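Witix Service Desk
Ticket 290: Humanoid stops short of the display stand, produce cell
Opened by: Blagoje Vidmar, Burach site
Assigned to: Živko Berisha
Priority: 2
Status: Closed

Problem as reported

The robot in the produce cell picks from the crates on the cart platform and places on the tiered stand. Since the Saturday, June 6, 2020 restart it has been stopping short when it turns from the platform to the stand. It halts with the arm half out and shows "reach limit, left shoulder." Clearing the fault lets it finish that one item, then it comes back on the next. Grapes are the worst. Single fruit goes through more often. Nothing was changed in the task program. The platform was rolled out for floor cleaning before the restart and rolled back in by hand.

Berisha, first reply

Please send the fault log and check three things before touching any settings: the foot zero, the head camera mount screws, and the wrist cover on the left hand. Do not re-teach the place points yet. If the robot is standing in the wrong spot, new points will only hide it.

Vidmar

Log attached. Foot zero passes. Camera mount screws are tight. Wrist cover was rubbing a little on the thumb side, so I trimmed the edge and refitted it. Fault still there on the second item after that.

Berisha

Thanks. The log has the shoulder at its limit every time and the elbow nowhere near its own, so the hand is fine and the target is too far away. Either the stand or the platform has moved. The robot lines itself up on the platform first and takes the stand position as a fixed offset from there. Send me a view from the head camera with the robot stopped between the two.

Vidmar

Stopped it after the turn, motors held, and saved the view. Two crates on the platform, greens and tomatoes in the far one, and the near one mostly empty. Grapes are on both levels of the stand.

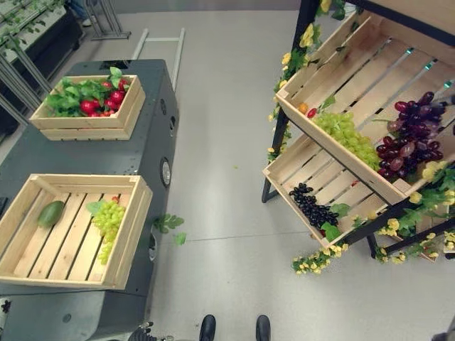

Is it enough to push the platform back by eye until the fault goes away?

Use the gauge bar, because the offset to the stand is fixed in the program and a platform set by eye can clear the fault on one crate and bring it back on the other.

Berisha

Steps for the reset:

Put the robot in hold and walk it back from the cell with the pendant.
Take the crates off the platform.
Lay the gauge bar on the floor between the platform and the stand, near end first, then far end. Both ends should just touch.
Lock the platform wheels and check the bar again. Locking can shift it.
Put the crates back against the stops.
Pick up any loose stems or leaves on the platform side. The hand has a contact stop and a sprig can trip it.
Run the line-up routine, then the dry cycle at low speed.

Vidmar

Bar was loose at the far end by 5 mm and tight at the near end, so the platform was sitting at an angle. Moved it, locked it, checked again. Near end had shifted when I locked the wheels, as you said, so I did it over. Line-up passed. Dry cycle ran through with no fault.

Ran with produce after lunch. One stop on a bunch of grapes, but that was a grip fault and not the shoulder. Cleared it and it did not repeat.

Berisha

A single grip fault on grapes is within what we see at other sites. Leave the grip force alone. If it comes up more than once in a shift, open a new ticket and attach the hand log.

The motion counter is close to 2,000 cycles, so the left shoulder is due for its belt check. The Mladenović kit has the right tension tool. The one from Wimberg fits the older arm only.

Vidmar

We have the Mladenović kit. Belt checked, tension in range, no change made. I painted floor marks at the platform corners so the cleaning crew can put it back where it was. Gauge bar now hangs on the cell fence.

Berisha

Closing. Bar check added to the restart sheet for this cell. Next routine visit is in October.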